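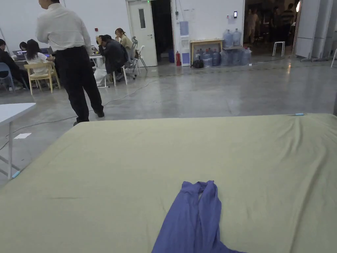 Última modificación: 2019-09-30

# La sábana bajera se suelta de las esquinas

**Benedicta Sowah**

Compré un colchón de 27 cm de alto y ninguna de mis bajeras aguanta. De noche se suelta una esquina, casi siempre la de los pies, y por la mañana está todo arrugado. Son de algodón, de la marca Distura, y las lavo a 90 grados desde enero. ¿Han encogido o las compré mal? No quiero coser nada si puedo evitarlo.

**atanasov_b**

Las dos cosas pueden ser. Mira en la etiqueta la altura máxima del faldón. Si pone 25, no te va a servir por mucho que la estires. Con 27 cm de colchón yo buscaría faldón de 32 como mínimo, para que quede tela metida por debajo.

Lo de los 90 grados tampoco ayuda. El algodón encoge y la goma se pasa antes. Lava a 40 y no la metas en la secadora a temperatura alta.

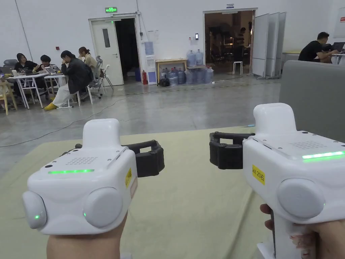
Mientras tanto puedes usar tirantes elásticos con pinza, de los que cruzan por debajo del colchón en cada esquina. Los venden en cualquier mercería. Pon primero las dos esquinas de la cabecera y luego las de los pies, en diagonal. Si la goma ya no recupera al estirarla con la mano, cambia la sábana.

**fladard**

A mí me pasaba igual y puse una bajera una talla más grande. Sobra tela por los lados pero no se sale. Los tirantes a mí se me soltaban.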